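Runde Platinen mit stehenden Elkos zwischenlagern: Edelstahlschale oder Kunststoffkasten?

Hinudent
Abgelegt unter Werkstatt, Lagerung und Ordnung

Ich richte mir gerade einen Arbeitsplatz zum Sortieren und Nacharbeiten bestückter Platinen ein. Es geht um runde Leiterplatten mit Mittelloch, Schraubklemme und zwei stehenden Elkos. Bisher lege ich sie einzeln in eine Edelstahlschale mit weißer Einlage:
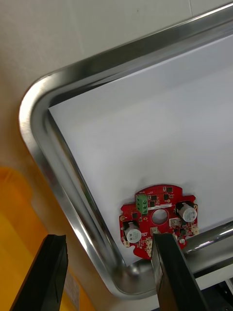 Rote Platine in der Schale, grüne zweipolige Klemme am Mittelloch

Für die fertigen Teile stehen gelbe Kunststoffkästen bereit. Nun bin ich unsicher, ob das Material für offene Elektronik taugt. Eine ESD-Kennzeichnung kann ich nicht zuordnen, im Kunststoff sind lediglich runde Prägungen vorhanden:
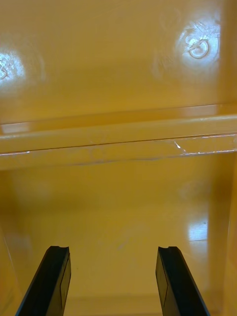
Gelber Kasten innen, glänzende Oberfläche mit runden Prägungen

Konkret:
Kann ich die Platinen ohne Beutel in den Kasten legen?
Reicht die weiße Einlage als Isolierung gegen das Blech?
Stapeln oder nicht? Pro Durchgang fallen 6 Stück an.

Ivars Pētersons

Zum Kasten: Runde Prägungen in Spritzgussteilen sind oft Materialkennzeichen, Datumsuhr oder Formnummer. Über die Ableitfähigkeit sagen sie in der Regel nichts. Ableitfähige Behälter sind meist schwarz, es gibt sie aber auch farbig – die Farbe allein ist kein Beweis. Ohne Nachweis würde ich den Kasten als gewöhnlichen, aufladbaren Kunststoff behandeln. Also jede Platine in einen geschlossenen Abschirmbeutel, dann darf sie hinein.

Zur Schale: Das Blech ist leitfähig und sollte über 1 Megaohm (1000 Kiloohm) an den Erdungspunkt. Direkt auf blankem Metall entlädt sich ein aufgeladenes Bauteil sehr schnell, deshalb ist eine Einlage richtig. Normales Papier oder eine beliebige Folie ist dafür aber ungeeignet. Nimm ableitfähiges Mattenmaterial, auf Schalengröße zugeschnitten und mit angeschlossen.

Vor dem Ablegen die Elkos entladen und die Spannung nachmessen. Bei Netzteilplatinen können an den Kondensatoren über 300 V anstehen, auch nach dem Abklemmen. Erst danach mit der Lötseite auf die Matte.

Nicht stapeln. Die Elkos tragen sonst das Gewicht der oberen Platine, und deren Lötstellen liegen auf den Becherböden auf. Wenn der Platz knapp ist, Trennstege in den Kasten stellen und die Beutel hochkant einsortieren.

Vaher382

Ich lege seit Jahren alles in normale Kästen, bisher kein Ausfall. Elkos und Klemmen sind ohnehin unempfindlich. Wenn allerdings ICs oder MOSFETs drauf sind, gilt wohl das, was Ivars schreibt. Die Einlage würde ich hell lassen, heruntergefallene Schräubchen findet man darauf schneller.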